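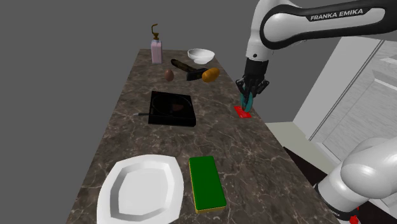 Dark brown marble pattern with pale beige veins on a long countertop.

Drelldale stone shop moves to bigger hall in August

By Dionysis Karamanlidis

Search news Enter keyword Go

The family firm Karamanlidis, which cuts and polishes stone for kitchens and bathrooms, will leave its old workshop near the Drelldale station in August. The new hall is on the Clatudari road, 2 kilometers from the center, and it has 800 square meters of floor. The present workshop has less than half of this.

The firm says that the old building became too small already some years ago. Large slabs must wait outside in the yard, and in winter the trucks have difficulty to turn. Neighbors also complained many times of the noise of the saw in the early morning.

Brown and dark stone is again in demand, according to the workshop. For a long period almost all customers asked for white or light gray. Now many of them bring pictures of veined brown surfaces and want the same for their kitchen.

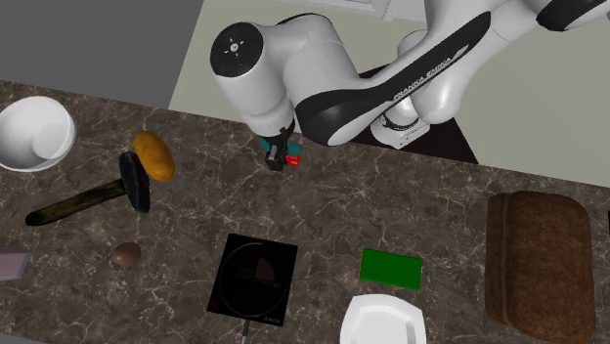 Prices remain a difficult question. A kitchen counter in natural marble, with cutting and fitting included, can cost more than 3000 euros, and for this reason the firm will also sell remnants from the new hall. These are smaller pieces left from bigger orders, good for a window sill or a bathroom shelf. They will be sold by weight, in the mornings only, from 8 until noon.

The old workshop will be taken by Plastden, a maker of plastic pipes, which plans to use it for storage. The town has approved the change under file number 3937. Residents can read the file at the town hall and send written remarks until the end of the month.

The bus to Clatudari stops in front of the new hall. Parking for customers is behind the building.

Contact the newsroom | Copyright Drelldale News | Back to top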